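**Drestia-Karte im Handy-Wallet: Zahlung wird abgelehnt**

**sbouazza** schrieb um 18:42:

Moin, ich habe seit April die virtuelle Karte von Drestia und sie im Handy hinterlegt. Im Supermarkt ging es bisher problemlos. Bei Buneck wurde sie jetzt zweimal abgelehnt, obwohl 263 Euro drauf sind. Betrag war unter 30 Euro. Kennt das jemand?

**mundano_fan** schrieb um 18:57:

Guthaben in Euro oder in Coins? Bei Coins wird erst beim Bezahlen umgetauscht, und wenn das Terminal zu früh abbricht, kommt die Ablehnung. Bei Mundano ist das genauso.

**sbouazza** schrieb um 19:05:

In Euro. Coins habe ich dort gar nicht.

**M. Radwan** schrieb um 19:31:

Dann liegt es nicht am Umtausch. Buneck nimmt meines Wissens keine Prepaid-Karten, und Drestia läuft als Prepaid. Mit der Plastikkarte hättest du dasselbe Problem.

**mundano_fan** schrieb um 19:40:

Stimmt so nicht. Ich zahle da jede Woche mit Prepaid, in vier Monaten keine Ablehnung.

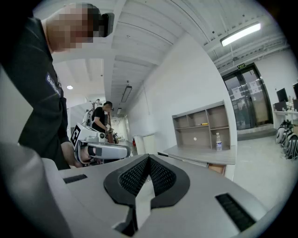 Würde die Karte mal aus dem Wallet löschen und neu hinzufügen. Die Bestätigung per SMS dauert ein paar Minuten.

**M. Radwan** schrieb um 19:52:

Welche Filiale? Bei uns in der Mansourstraße hängt ein Zettel an der Kasse.

**sbouazza** schrieb um 20:16:

Karte ist neu hinzugefügt, ich probiere es morgen früh und melde mich.

Gruß
Sanaa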